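Ticket 54: Bars will not stay sorted in the metal bins
Queue: Workshop and Stores
Opened by: Fabrice Tanguy
Assigned to: Arnout Visser
Priority: Low (requested: Urgent)
Status: Waiting on requester

Fabrice Tanguy, 8:10 am
The bars in the front bin are mixed again. I sorted them last night, red on the left, green on the right, all lying the same way like civilized bars. This morning they looked like someone had dropped a box of crayons down a flight of stairs. Please advise. Also please raise the priority, the form would not let me pick anything above Urgent.

Arnout Visser, 8:42 am
Priority lowered. Three questions. Which bin, the grey metal one or the other grey metal one? Did anything get moved overnight? And is this holding up the Mulano order or is it just upsetting to look at?

Fabrice Tanguy, 8:50 am
Front bin. Don't know. Both.

Arnout Visser, 9:35 am
Went and looked. Tipped the whole lot out and put a level across the floor of the bin. It is out of level, low toward the front, by a bit less than the thickness of a pencil. That would do it for anything round, but these are bars, and bars do not usually go for walks.

Put a folded piece of cardboard under the front foot of the bench. Level now. Put the bars back sorted, reds left, greens right. Closing as fixed.

Status changed to Resolved.

Fabrice Tanguy, 1:15 pm
Reopening. They are mixed.

Status changed to Reopened.

Arnout Visser, 1:22 pm
Mixed how?

Fabrice Tanguy, 1:24 pm
In the sense of no longer being sorted.

Arnout Visser, 2:05 pm
OK, going through this properly. Notes so the next person doesn't have to.

Test 1. Bumped the bench with my hip, normal walking-past force. Bars stayed put.

Test 2. Bumped the bench with my hip, Fabrice-carrying-coffee force. One green shifted at one end. Hip also noted.

Test 3. Laid the bars in by hand with care. They stay exactly where they are put, for as long as I was prepared to stand there, namely seven minutes.

Test 4. Let the bars go from just above the rim, the way people do when they are in a hurry. The short green ones land any way they like. The long red ones hit the sloping side, slide down it and finish at whatever angle takes their fancy. Repeated until the guy from Gillies next door came in to ask what the noise was.

So the bin is innocent. It has tall sides that slope inward to a flat floor, and anything let go near the edge gets steered. Sorting them at night is fine. Topping up the bin by dropping bars on the sorted ones is where it goes wrong.

Fabrice Tanguy, 2:31 pm
I have never dropped a bar.

Arnout Visser, 2:33 pm
Noted. Do we have a divider? Itau sold us those bins and the catalog lists one, part 42, "insert, sloped, grey."

Fabrice Tanguy, 2:50 pm
We have a divider. It is holding the window open.

Arnout Visser, 3:20 pm
Retrieved the divider. Window is now held open by the Itau catalog. The divider fits the rear bin perfectly and the front bin not at all. It stands up for a moment and then lies down. I have sympathy for it. Took it out again. 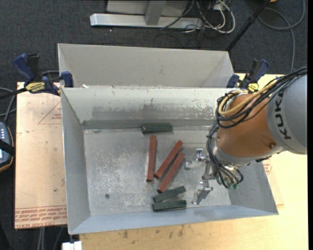 Attachment 1: Front bin, no divider. Three red, three green, reds at their own angles, one green lying along the back.

Arnout Visser, 3:41 pm
Observations from the attachment. The colors are closer to sorted than the ticket led me to expect. If you are feeling generous, the two greens near the front wall count as a group. The one at the back has clearly resigned from it.

Floor of the bin is badly scuffed on the left and across the middle. Cosmetic, and I'm not opening a second ticket for it. There is also a small white scrap by the rim between the two bins. If that's yours, please collect it.

Fabrice Tanguy, 3:48 pm
Not mine. What about a bin for each color? We have two bins.

Arnout Visser, 3:52 pm
I have been looking at two bins since 9:35 this morning and that did not occur to me. Yes. Reds in front, greens in the rear. No divider needed, and they can lie at any angle they want.

Fabrice Tanguy, 4:05 pm
The rear bin is for the Mulano order.

Arnout Visser, 4:07 pm
Is there anything from the Mulano order in it?

Fabrice Tanguy, 4:19 pm
It's due in June.

Arnout Visser, 4:26 pm
Then greens go in the rear bin until June. I will print two labels, one saying RED and one saying GREEN. Gerer gave us a roll of 100 blank ones and we have used almost none of them. Please confirm you're happy and I'll close this.

Status changed to Waiting on requester.

Fabrice Tanguy, 4:58 pm
Can the labels be in color?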